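Moved my standing shift at Sullow from mornings to evenings in September 2023. A few notes on sleep.

1/ First week I got to bed at 2 and was up by 7:15. Coffee did not fix it.

2/ Blackout curtains helped more than anything else I bought. Mine cost 20 dollars at Callel.

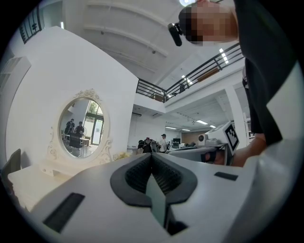 A hand holding up the white and gray one.

3/ I eat before work now, and only something small after. Heavy food late kept me awake.

4/ Phone stays in the kitchen.
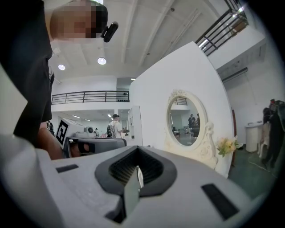 Black short sleeves, on the left.

5/ Days off, I keep the same hours. Going back to mornings for the weekend wrecked my Monday.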